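Fabric ceiling linings to be replaced at Heddale exhibition hall

Work to replace the suspended fabric linings at the Heddale exhibition hall will begin in November. The contract covers 1508 square metres of ceiling fabric across 14 display bays and has been awarded to Prothero, which carried out the original installation.

The existing linings no longer meet the hall's fire performance specification. Replacement material will be supplied by Skurnix as a woven flame-retardant cloth and fixed to perimeter battens. Each bay will be tested for light transmission before handover.

Draped ceilings of pale fabric, set above plain white walls, soften overhead light and leave the wall surface clear for display.
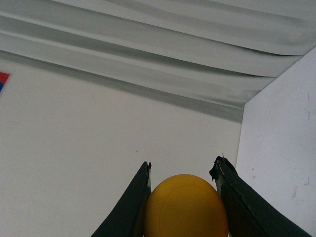
Access during the works

Bays will be closed 3 at a time. The main entrance and the north corridor will stay open throughout - exhibitors should use the loading door on Brastetier Road for deliveries before 9 am. Stands already booked in a closed bay will be moved to the lower hall, where 229 square metres of floor space has been set aside.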